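I have moved into an apartment where the previous tenant's mail outranks mine. A thread.

1/ The mailbox in the lobby has room for one label. The label says Cinetti. I taped mine under it. Someone took mine down and pressed the Cinetti one flatter.

2/ Cinetti gets everything. Seed catalogs. A magazine for owners of small boats. A birthday card that plays music when you bend it, which I learned by trying to get it through the slot of the outgoing box.

3/ I get the water bill.

4/ I wrote "moved, no longer at this address" on the first batch and sent it back. It came home 11 days later with a yellow sticker on top of my handwriting. The sticker gave my address.

5/ The post office on Mulville has one window open and a sign about the other window. I waited 40 minutes behind a man mailing a single hubcap. Honda, if you're curious. He wanted it insured. There was a long discussion of what a hubcap is worth and he took the clerk's number as an insult.

6/ When I got to the front I was told only Cinetti can file a change of address for Cinetti. Fair. I asked how they'd reach Cinetti to mention it. She said by mail.

7/ Meanwhile my own forwarding order from the old place did go through, in the sense that I got a letter confirming it. The letter was sent to the old place and forwarded. So that's one piece.

8/ Several people asking why I don't just throw it all out. First, I'm told that's a crime. Second, I'm halfway through a serial in the boat magazine about two brothers restoring a ferry, and the younger one has just sold the engine.

9/ Update from October: the seed catalog has started addressing Cinetti as a "valued grower." I've lived here a while now and have one basil plant. It's leaning. I don't think either of us is growing much.

10/ The building has an app for this kind of thing, called Stirkudon. You report a problem and it gives you a little progress bar. Mine has been at 13 percent since summer. I reported the progress bar as a separate problem and that one was closed the same afternoon.

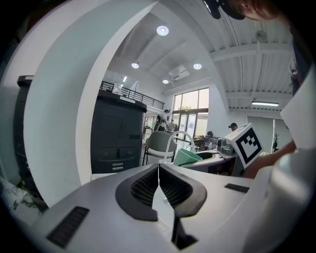 11/ Anyway, the label. I bought a label maker so mine would look as official as the other one. Black on white, all caps, same height. I put it up at 6 in the morning like a burglar. It lasted until lunch.

12/ I now suspect the mail carrier. We've only met once, on the stairs. I said hi, I'm in 2. The answer was a very warm "Morning, Cinetti!" and a padded envelope.

13/ I signed for it. I'm not proud. It was a free tote bag for renewing the boat magazine, and somebody has renewed the boat magazine for two years, and before you ask, no, it wasn't me. I'd have picked the blue tote.

14/ Ferry update for those following along: they found another engine, but it's in Portugal. Next issue is due any day now. If it goes to the wrong address I'm going to lose my mind.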